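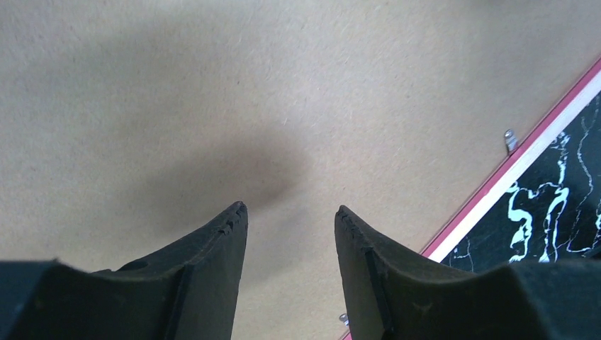
Is the Tavari gripper kit worth $273 for a small shop? For light, repeated jobs it is, and for much else I would wait.

Skiline sells it with two fingers, a wrist camera and 9 months of support. The cheaper kit costs $152 and leaves the camera out. I think that is the wrong place to save. A close view of the fingertips over a speckled tan surface tells me more about my aim than any chart in the manual — even the shadows help.

My complaint is the support. Our shop in Vallejo sent one question in August and got back a link to the manual.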